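Search the archive

From: Otakar Vlček
To: Dastcombe Stores and Sundries list
Date: 30 Jul 2023
Subject: Re: Contents of mixed bins, Rotbridge building

Dear colleagues,

I write in reply to the message from the Dastcombe office, which is quoted below for those who joined the list after May.

> The Rotbridge building has been asked to agree a
> single rule for the metal bins kept on the
> worktables. At present each room decides for itself
> what may be left in them, and at the last stock
> check small tools were found under toys, tape and
> packaging. We should be grateful for a proposal
> covering (a) what a mixed bin may hold, (b) how
> often it is to be emptied, and (c) where items are
> to go once they have been sorted. Comments from the
> Tsai and Dramau rooms would be particularly welcome.

Both rooms have now sent their comments, and I have set out a proposal under the same headings.

(a) Contents. A mixed bin is to be treated as a short-stay place for small loose items found on tables and floors. Torches, hand tools, rolls of tape and single toy bricks may all be placed in it. Liquids, food, loose blades and anything made of glass may not. The Dramau room asked whether batteries could be included. They may remain inside a torch, but loose batteries must go directly to the battery tub by the stores hatch.

(b) Emptying. Every bin is to be emptied completely once every 18 days. The Tsai room proposed a shorter interval during term, and any room that prefers one is free to adopt it. Items should be lifted out and laid on the table before sorting. Tipping the bin is discouraged, as it marks the tabletops and small parts are easily lost on the carpet. The bin should then be wiped with a dry cloth. Scuffs and stains on the base do not require the bin to be replaced, although a split or sharp rim does.

(c) Destination. Hand tools are to be returned to the shadow board in stores. Torches are to be tested and hung by their loops on the hooks inside cupboard 346. Tape belongs in the stationery drawer, with the loose end folded under so that the next user can find it. Toy bricks go to the playroom crate, whatever their size or colour. Parts that cannot be identified are to be placed in a labelled envelope and held for 2 stock checks, after which they may be discarded.

No bin should be filled above half its depth. When a bin reaches that level before its emptying date, it is to be sorted early and the next date counted from then.
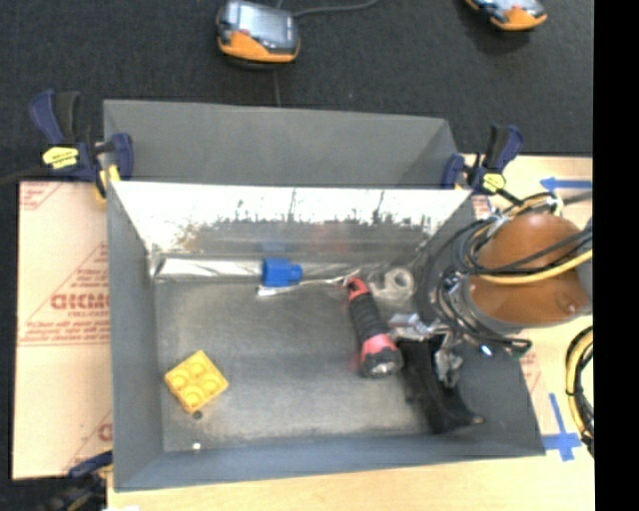

Should a torch that does not light be put back in the mixed bin?

Such a torch should be handed in at the stores hatch with a slip stating the room and the fault. Stores will fit new batteries in the first instance and will withdraw the torch if the fault remains.

Stores holds up to 500 envelopes for unidentified parts, and rooms may draw what they need without a requisition. Slips for faulty items are kept in the tray beside them.

I should be obliged if objections could be sent to the list and not to me individually, so that both rooms may see them. The wording under (c) may still change if the playroom crate is moved, and I await word from Dastcombe on that point.

Yours faithfully,

Otakar Vlček
Stores and Sundries, Rotbridge

Contact the list owner | Copyright Dastcombe Stores and Sundries list | Back to top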